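Gouveia's sequel sells the stunts again, and we asked about the story

The trailer for Votura 2 promises a car chase across a frozen lake, a leap between two trains and a villain with a very large boat. It doesn't say much about why any of this is happening. When I put that to the film's co-writer, who agreed to talk if I left the name out, there was a long pause.

"There is a reason," the writer said. "It's in the second act. Whether people are still listening by then, I can't promise."

The first Votura opened in April on 400 screens and the studio, Rendier, called it a hit. I asked what that meant in money. "They never gave me a figure I believed," the writer said. "I got a fruit basket."
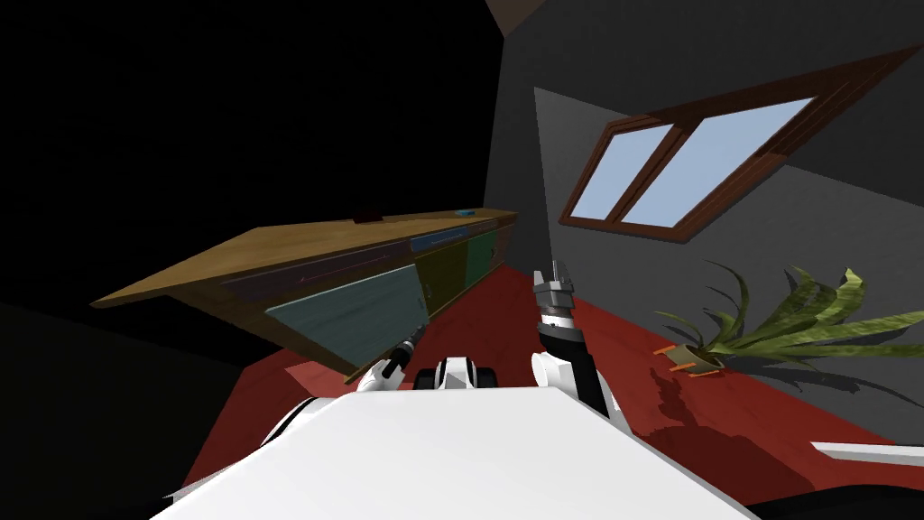
Computer-rendered scene with a white robot and a long wooden cabinet.

Rendier now says the sequel has 432 effects shots and that the stunts were done "for real." I wondered how both claims could fit on one poster.

"Somebody drove a car," the writer said. "The lake came later - so did the trains."

Gouveia, the fictional port where the story is set, gets more time in this one. The writer is proud of the market chapter, which runs without a single explosion, and fought to keep it. The studio wanted it trimmed after a test showing in Zumley. How much of it survived? "Most. Ask me again after the final cut."

I also asked about a third film. The writer hasn't signed anything and hasn't been asked to. Rendier's press notes already call the series a trilogy.

Votura 2 opens on 25/11/2021.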